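Moving interstate with two kids -- pay the removalist or use one of those container things?

Posted by lorikeet_lane, Wed 24 June

Sorry if this has been done to death, I did search but everything was from years back.

We're moving from Stornurton to Adelaide at the end of term. Three bedroom place, two kids (4 and 7), no piano, no pool table, one enormous couch I'd happily leave on the nature strip. Got a quote off Zesitz for a full removal and it was more than I wanted to know about. Then my sister-in-law said look at Kusero, they drop a container in your driveway, you fill it, they truck it, you empty it at the other end. Quote came back at $2,879 including a month of storage in the middle which we might need because settlement is a moving target. Insurance is another $639 on top and I can't work out if that's normal or a rort.

So I suppose what I want to know:

Has anyone done the container thing with a proper family's worth of stuff, and did it all fit? Website calculator says yes but it also thinks a household owns six boxes.

Is the insurance worth it if you packed it yourself? Someone told me they won't pay on owner packed boxes at all.

And how do I pack the kids' gear without it turning to chaos. I've started on the drawers. Socks rolled in pairs, in the tubs with the lids, that bit's fine. It's everything else. Started on the linen cupboard last night and just shut the door again.

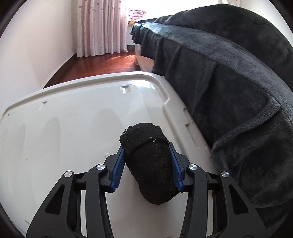 Deepika Mudaliar

Did this two years ago, Brisbane to Bendigo, container not removalist, and I'd do it again but with more help at the loading end. It all fit apart from the trampoline and the outdoor table. Go floor to ceiling in sections from the back. Don't put all the big furniture in first and then hope, you end up with a big gap up top you can't reach.

Insurance: ring and ask them to email you the exact wording on owner packed goods. Ours covered the container being in a crash, fire, water getting in. Did NOT cover things breaking inside a box I'd packed. Which is fair enough I guess, but then $639 is steep for that. We rang our home contents mob and they added transit cover for a lot less. Check yours before you sign anything.

Couple of things I wish I'd known. Check your driveway. They need a fair bit of clearance for the truck and if you've got overhead wires or a steep bit they'll want it on the street, and then you need a council permit and that took ages. Also buy twice the rope and tie downs you think. Bunnings on a Sunday arvo with the container half full is not fun.

Mattresses in plastic. Real mattress bags, not cling wrap. Ours came out smelling like a shed.

Fridge off and door open the day before, towel on the floor.

You don't say if you're renting at the other end? If you are get the keys date in writing before you book delivery, they charge for a second attempt.

gumboot_gaz

just get the removalist mate. your back isnt worth it

saltbush_mum

Agree with Deepika on nearly all of that, esp the contents policy. I'd add get a third quote. We used Zamani for the last one, they do backloading, so you're sharing a truck that's going that way anyway. Cheaper than the container for us but you have to be flexible on dates, they gave us a window of a week and came on the last day of it. With a four year old and no beds. Hmm.

If settlement's up in the air the container probably wins, you're not paying anyone to unload into storage and load again.

On the kids' stuff, this is the only part I'm any good at. Do it LAST and do it in layers. There's the stuff that can go weeks ahead (out of season clothes, books they've grown out of, the craft cupboard, good luck). Then the stuff they'll notice. Then the bag that comes in the car with you and never goes near a truck.

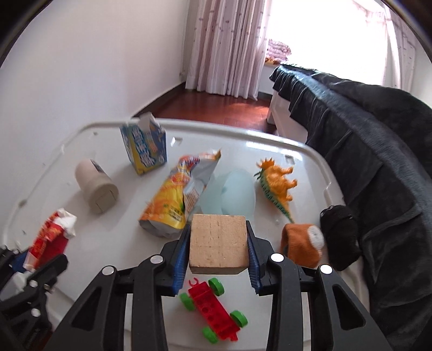
Don't sort toys by room, sort by type, one tub each, lid on, tape round it. We didn't, first time, and I spent most of November picking jigsaw bits out of the bath toys. Put a strip of masking tape on the short side and write on that, not the lid, because the tubs get stacked and you can't see lids. Plain wooden blocks can go in early, they're heavy so use a small box. Anything they've built is another matter. If there's a little red car with green wheels made out of building pieces, do not let anyone "just pop it apart for the trip", that goes whole, wrapped in a tea towel, in the car bag, or you will be rebuilding it from memory at a motel. Fiddly bits like the aerial come off first so wrap those ends twice. Loose pieces go in zip bags inside the tub. And let each kid pack one box themselves, whatever they like, and don't look in it.

Car bag for ours was pyjamas, two changes of clothes, the special blanket, medicine, chargers, kettle, a roll of toilet paper. And the Allen key for the beds!! Tape it to the bedhead if you have to.

Socks first is fine but keep a week's worth out. I packed every sock in the house once and had to buy more at a servo.

Leave the couch. Seriously. Book a council pickup now, ours had a waiting list.

lorikeet_lane

Thankyou all, this is so helpful. Driveway is flat but there's a wire, going out with the tape measure tomorow. Rang our contents people and they do have a transit add-on so I'm waiting on a price. Will ask Zamani as well. Gaz you may be right, I'll report back. Couch is going.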